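June 11, 2023

Tindall build, shared shop. Reflashed the right arm controller, took 2 tries. Derek Penrose has the spare Stito cable, need it back. Log stopped at 1218 again, no idea why.

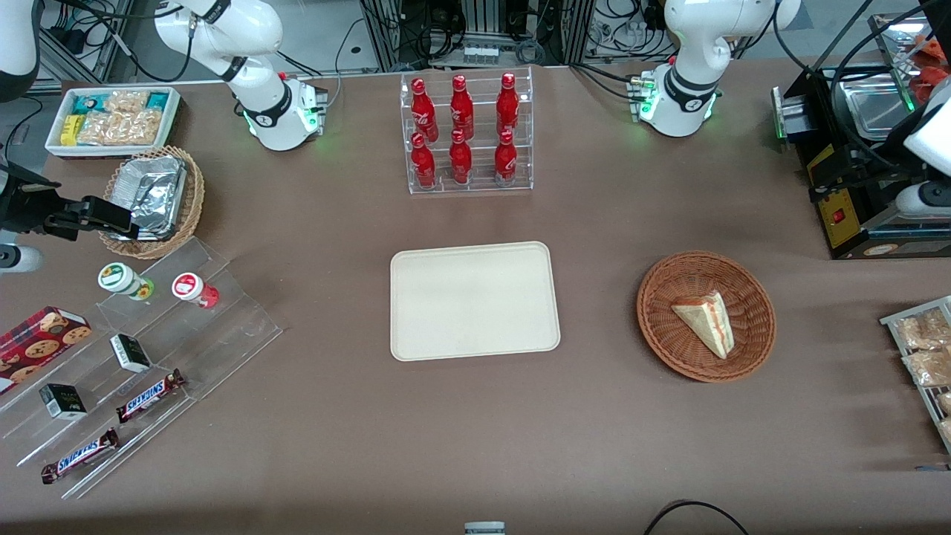 Grip force still set too high from the last job. Dropped it to 16 in the config, left arm not changed yet. Foil container in the left basket is already crumpled so no good for judging squeeze, use the sandwich basket insted. Beige tray stays in the middle as drop zone.

Re-zero both wrists befor next run.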